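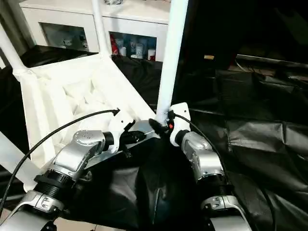

I bought the Pladel tumbler in June, after my old steel cup began to leak in my bag. I work early shifts at the Noltstead library and I drink tea very slowly, so for me the important question is how long it stays warm.

The maker gives the size as 500 millilitres. I measured it with my kitchen jug and this is correct, but only if you fill it to the very top. In normal use you will have a little less.

Tea made at 6 in the morning was still pleasant to drink at ten. By lunch it was only lukewarm. My colleague Melati Ong puts ice water in hers and she is more satisfied than me.
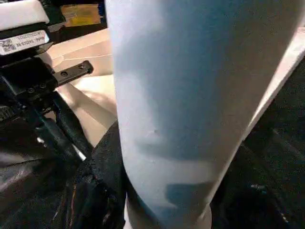 Photo: Obadia Chege

I chose the light blue colour. The lid closes well, and I carried it on its side one whole Saturday with no drops. The rubber ring inside the lid is difficult to take out for washing, and it keeps the smell of coffee. I use the handle of a teaspoon to lift it. The instructions say hand wash only, and I have followed this.

It is too wide for the cup holder in my car, so please measure yours first. Spare rings are sold separately, in packs of 2, and my order took nine days to arrive.

I would buy it again for tea, but for coffee I would look for a lid with fewer parts.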